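Features > Towns and Places > Conversations

Mei Thibodeaux has a story she tells about the brochure. It had a grain elevator on the cover, shot at sunset, and the elevator was in Rircombe, twenty-odd miles from the town the brochure was meant to sell. "I pointed it out at the proof stage," she says. "They told me people on the coast wouldn't know the difference. I said people in Drenitz would."

The brochure went out anyway. It advertised a program that paid remote workers to move to Drenitz, a town of 2000 people with one stoplight, a decent library and, as of last June, no pharmacy. Anyone who could prove an out-of-state job got $400 a month toward rent or a mortgage. Thibodeaux ran it out of a back office at city hall for three years. She left when the contract with Quinlan, the firm that designed it, came up for renewal and she was asked to write the letter recommending it.
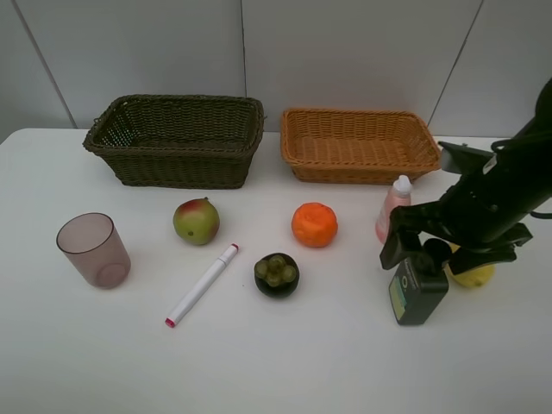 SMALL TOWN ECONOMIES

I went to see her with my own doubts. I have read a lot of articles about towns that paid strangers to show up, and nearly all of them are written in the first year, when the strangers are still saying how friendly everybody is. I wanted to talk to someone in the fourth year.

We met in her kitchen at two in the afternoon. She had a folder of spreadsheets ready, and I asked her what the number was. How many households had moved in on the program's money?

"Fourteen," she said. "Quinlan's final report says 14 and so does mine. We agree on that. Where we part ways is what you call a move."

Five of the fourteen, by her account, already had family in the county. One couple had signed a lease before the program was announced and applied when they heard about it at the hardware store. Two households left within a month of their last payment. She doesn't blame any of them. "If somebody hands you four hundred dollars a month to do what you were going to do, take it," she says. "I'd take it. But then don't put it in a report as a result."

I asked whether that was too harsh. Even a family that was coming anyway might have been coming for a year and stayed for five. She thought that was fair and said she had no way of knowing, and that the people paid to evaluate the program hadn't tried to find out. The survey Quinlan sent around asked the newcomers to rate their "sense of belonging" from one to ten. It didn't ask where they would have lived otherwise.
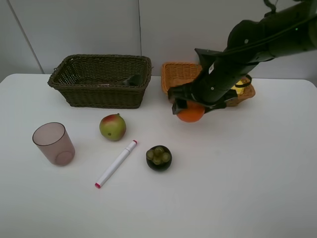

What the program never tracked at all was who left. Thibodeaux started keeping her own list in the second year, from utility shutoffs and school transfers and what she heard in line at the post office. She describes it as two baskets, and you could picture them like the pair here, a big dark brown one on the left and a light tan one next to it. Arrivals went in the tan one. Departures went in the big one. The monthly meeting, she says, only ever heard about the tan one, and when she brought her list in she was told it was outside the scope of the agreement. "A school counselor moved away. A guy who fixed furnaces. They weren't remote workers, so there wasn't a column for them."

Some of this can be put down to sour feelings about a contract, and she'd be the first to say so. I called Oisín Geraghty, who managed the Drenitz account for Quinlan and has since gone out on his own. He was more patient with me than I expected. "Mei's right about the counterfactual," he said. "We couldn't prove it. You can't prove it for a highway either, and people build highways." He thinks a town that does something gets a look from employers that a town doing nothing will never get. When I asked which employers had looked at Drenitz, he said those conversations were confidential.

I don't find that persuasive. I've heard the same sentence from three different consultants in three different states, and so far not one of the confidential conversations has turned up later as a building with lights on.

Neelam Shukla is one of the fourteen, and one of the ones who stayed. She does billing for a hospital system two time zones away and bought a brick house on Fourth Street for less than her old parking space would have sold for. She joined the library board. She likes it there, and got a little annoyed when I kept asking about the money.

"I'd have come for half," she told me. "I might have come for nothing, if somebody had just told me the internet was that good." She had found out about the internet from a comment under a news story. The brochure, she pointed out, spent a whole page on a corn festival and left out the fiber line.

Thibodeaux laughed when I repeated that to her, and then stopped laughing. The fiber line had come from the phone cooperative, years before Quinlan was hired, and it took a long, dull fight over pole rights that nobody outside the county has ever written up. She would have spent the program's money on finishing it out to the farms north of town. She'd have used what was left to get a pharmacist in two days a week. "That's my whole plan. You can't put it on a cover."

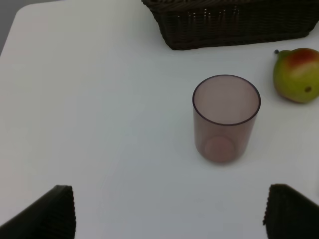
A pear and a tinted cup on a white table.

I asked her whether a pharmacist would keep anyone in Drenitz who was already packing. She said she didn't know. She said her mother-in-law now gets driven to Westard for blood pressure pills, and that Westard has a grocery store next door to the pharmacy, so that's where the groceries get bought too. She has asked the city for the sales tax figures and expects to have them by spring. I said a drop in one quarter could be a lot of things. "Sure," she said. "So get me four quarters."

The renewal went through without her letter. The new version pays a lump sum up front and drops the monthly check, which Geraghty called a simplification when I mentioned it. Thibodeaux has read the new agreement twice. It still has no column for departures, though it does have a line for a second brochure, and she has offered to drive the photographer to the right elevator.

Contact the editors | Copyright, all rights reserved | Back to top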